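Thread from the Sustthorpe bin-picking club, week 5. I've been asked to post "regular updates" so that people "know what we do in there." Fine. Settle in.

**1/** The task, for anyone new: a bin full of stuff, an arm, a gripper. The arm is supposed to pick up one thing at a time and put it somewhere else. A toddler can do it. We've been at it since September and we have opinions about toddlers now.

**2/** The competition is at Kandcombe in November. Every team gets a bin they've never seen, packed by judges who I assume were chosen for spite. You get a point for every item out, you lose one for every drop, and you lose two if your arm touches the wall of the bin. We've had practice runs where our score was a negative number and we celebrated because it was a smaller negative number than Tuesday.

**3/** Our software is called Nwankwo. It was named by a vote, and the vote was held at the end of a long meeting with no food. It has two halves. One half looks at the bin and decides what to grab. The other half plans how to get there. They don't get along.

**4/** The looking half is overconfident. It'll give you a 97 percent score on a shadow. The planning half is a coward, and would like to approach everything from directly overhead, slowly, after thinking about it. I've worked on group projects with both of these people.

**5/** We log every attempted grasp. As of this afternoon the log stands at 1118. I'm not going to tell you how many of those were good. I'll tell you that the column for "closed on nothing" needed its own color.

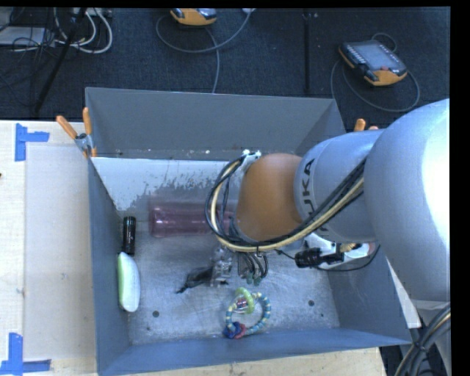

**6/** Item choice is where I've put most of my semester, and I'll defend it. The first bins we practiced on were all small cardboard boxes, and Nwankwo got decent at those, and we got smug. Then we read the rules again and saw "mixed household and toy items." So now it gets things like the beaded ring, teal and pale yellow with a green ring threaded on it, which has a great big hole exactly where the looking half likes to aim. Middle of the object, top score, very proud, fingers close on air.

**7/** The fix for holes sounds easy. Don't aim at the middle, aim at the part that exists. It took me 2 weeks. Most of that was finding out that our depth map had been smoothed so hard that small holes got filled in before my code ever saw them. I'd been debugging a donut that the computer sincerely believed was a pancake.

**8/** Whoever set the smoothing that high left a comment in the code saying "looks nicer." I checked the history. It was me.

**9/** Next problem: anything see-through. The depth sensor looks at clear plastic and reports the floor of the bin, or a point somewhere under the building. We tried averaging more readings. We got a very precise wrong answer.

**10/** What sort of works is using the color picture to find the outline and ignoring the depth inside it – you guess the height from the edges and come down gently. "Come down gently" is the one area where the coward half shines, so I've apologized to it.

**11/** Then there are the walls. Things near a wall are hard to get a finger behind, and the penalty means nobody wants to try. Our strategy was to leave the wall items for last. Our strategy at minute four of a five-minute run is therefore a bin with nothing in it except wall items.

**12/** Susteck (the other school, nicer jackets) apparently nudges wall items toward the middle first and picks them after. I heard this from someone on their team who I think was bragging. Thank you for bragging. We've started on nudging.

**13/** Nudging so far: 17 tries logged. Several went toward the middle. One went into a corner, which is a place with two walls.

**14/** Things I'd tell next year's club, in case I graduate: read the rules before you pick the practice objects. Save the raw depth, not the pretty version. Write down which version of the code you ran, because "the good one" isn't a version. Eat before naming things.

**15/** Plan for this week is a full five-minute run every day with no touching the code in between, so that we're measuring one robot and not five different ones. I give that rule until tomorrow, 4 p.m.

**16/** Yes, the club still takes new members. No, you don't need to know how to program. You do need to be OK with watching an arm reconsider its choices for nine seconds at a time. Sign-up sheet is on the lab door, under the other sign-up sheet.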